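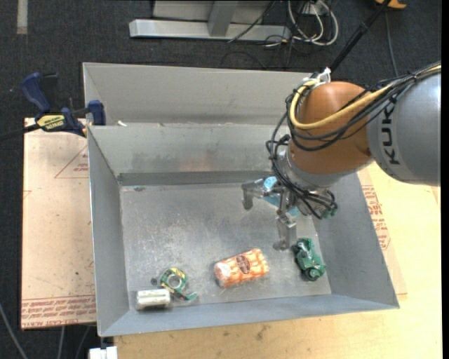 A robot arm with its gripper over a metal bin.

The worms arrive in the laboratory in the evening, and the person who waits for them has usually not eaten. "The ship comes when the ship comes," she tells me, and she puts the kettle on before she takes off her coat. She is a marine biologist at the Dresus Institute, and for most of her working life she has studied the small animals that live in the soft mud of the deep sea floor. She asked me not to print her name. In her field, she explained, people already write too much about scientists and too little about mud.

I wanted to know first how she came to this subject. She laughed and said that she wanted to study dolphins, like everybody in her class. In her second year she got a summer place on the research ship Neravlow, and her task was to wash sediment through a sieve. "I stood on the deck with a hose for nine hours," she says. "It was cold and I was seasick. Then I looked into the sieve and there was a worm with a kind of crown on its head, red like a cherry. I forgot that I was seasick. Maybe for five minutes, but I forgot."

Most of her samples come from one place, a long valley in the sea bed which her group calls the Trernunton Channel. It was chosen for a practical reason. The ship passes over it every April on the way to another job, and the captain agreed to stop there for one night. From this one night per year she has built a series of samples that now covers 20 years.

The instrument she uses is called a box corer. It is a heavy steel box that goes down on a cable, sinks into the mud and closes underneath. When it works well, it brings up a square block of the sea floor with the surface still in its place, so one can see the little tubes and holes of the animals. When it does not work well, it brings up water. "I have cried over a box of water," she says. "You wait more than an hour for it to go down, more than an hour for it to come up, and everybody is standing there in their boots and looking at you."

What can a person learn from one block of mud? She took a while before she answered this. In the best year, she said, one core contained 723 animals that were large enough to stay in the sieve. These belonged to 125 species, and a good part of them did not have a scientific name. Most were bristle worms, then came small crustaceans, then clams not bigger than a grain of rice. Such numbers surprise people who think of the deep sea floor as a desert. She understands the mistake, for she made it also. The life is there, but it is small, and it is mostly under the surface.

The food of these animals falls from above. It is dead plankton, the waste of other animals, pieces of mucus, all of it sticking together in flakes which scientists call marine snow. In spring there is more of it, some weeks after the plankton blooms near the surface. Her question for all these years has been how fast the animals below react to a good or a bad spring. The large ones react slowly, she says, and in some years she cannot see any change. The small worms that feed on the surface of the mud are quicker. After a rich bloom she finds many young ones, all of nearly the same size.

I asked if she has a favorite. She was a little ashamed of the question, but she answered. It is a worm that lives in a tube made of sand grains, and it chooses the grains by size. The wide end has the larger ones and the narrow end has the finest. The worm has no eyes. "I have looked at this animal since I was a student, and I still do not know how it decides," she says. Her students gave the nickname Fu to one specimen that lived for 20 days in a cooled tank, and they wrote the name on the tank with a marker. She pretended to be against it.

Keeping such animals alive is difficult. The cold is possible to copy, and the darkness too. The pressure needs special equipment, and the worms from the deepest part of the channel do not survive without it. For this reason she does most of her work with dead material, fixed in formalin on the ship and moved into alcohol later. The sorting is done under a microscope, with fine forceps. One core can take a trained person several weeks. She likes to sort with the radio on, but not if there is talking - then she loses her place in the dish.

We spoke also about money, since it is hard to avoid. A long series of samples is not easy to defend in front of the people who pay. They want to see a result after three years, and after three years she had, in her own words, "a shelf with jars." The interesting part came much later, when two poor springs followed each other and she could compare them with all the years before. She does not complain loudly about this. But she has written the same application many times, and she knows some paragraphs of it by heart.

At the end I asked what she will do when she retires. She wants to describe the worms without names, as many as she can. Each description needs drawings, measurements and a comparison with related species, and a careful one takes her two months. She has made the calculation and does not like to say the result. Her colleagues have offered to help with the drawings - she has accepted for the clams, but not for the worms.

Then the telephone rang. The truck from the harbor was at the gate, and she went down to open it.

Comments

mudlark_too
I did one season of sieving as a student and my hands still remember it. Very true about the box of water.

Petrel
Does anybody know if the sand tube worm is the same one that you find on the beach at low tide? They look like tiny ice cream cones.

saltandtin
@Petrel It is probably a relative, there are shallow ones that build cones too. The beach tubes are usually empty when you find them.

greenkettle
I would read a whole article only about the tank with the name on it.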